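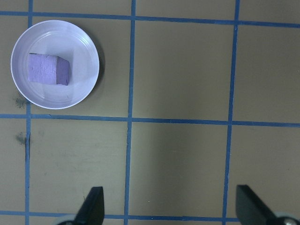
Verna Achterberg

I've known Kwiatkowski since we both lived on the wrong side of Altden, so when I heard there was a tabletop game being worked out with blue tape and white plates in the back of the old Travton shop, I invited myself over. I brought muffins. There wasn't anywhere to put them down except a chair.

The game is called Clillgate, and for the moment it lives on a flat, tan-colored surface marked off into big squares. Six strips of blue tape make the whole thing, three one way and three the other. Up close the edges wander a little and some strips lean, and I asked if that bothered anybody.

"It bothered me for a day," Kwiatkowski says. "I had a ruler out, I had a pencil, I was going to be very grown up about it. Then I just pulled the tape and pressed it down with my thumb. If a strip is crooked you play on a crooked square. People stop seeing it."

I kept seeing it, but I also kept liking it. It has the look of something a kid would lay out on a garage floor on a long afternoon (I mean that kindly!).

The pieces come straight out of a kitchen and a craft drawer. There's a round white plate, shallow, with a raised rim, and there's a block of lavender foam that sits on it. The plate is what Kwiatkowski calls the house. You want your block in the house, and you want the house in the right square, and most of the arguing is about what counts as in.

"We had a rule that the plate couldn't touch tape at all. Terrible rule. A plate is round and it's big and those squares are only so generous. So everybody was down at table level with one eye shut, shouting. Now a bit of rim on the tape is fine. If the middle of the plate is in the square, you're home."

And the foam? I picked up a spare piece while we talked and couldn't stop squeezing it.

"Everyone does that. I tried wooden blocks first and they made such a racket on the plate. Foam just lands. It stays where you set it, too, which my sister will tell you matters, she has sleeves."

There are 33 rules at present, kept in a spiral notebook with a coffee ring on the cover. Kwiatkowski read me several, then crossed one out while I was sitting there. I asked what was wrong with it. "It's boring," Kwiatkowski said, and turned the page.

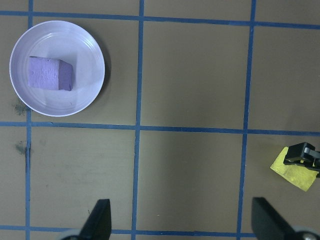 The yellow piece

I wanted to hear about the sponge, or the thing I'd been calling a sponge, because it seemed to me the most trouble for its size. It's flat and yellow, and it goes wherever the last player leaves it, any angle you please.

"That's the guest," Kwiatkowski says. "The guest never goes in the house on the first turn. After that, all bets are off."

We played two rounds. I lost both, one of them badly – I'd forgotten about the guest completely. A finished version should be ready to show people in October, and I asked whether it would have a proper printed board by then. Kwiatkowski looked at the tape for a while and said probably, but the plate stays.

2 August 2025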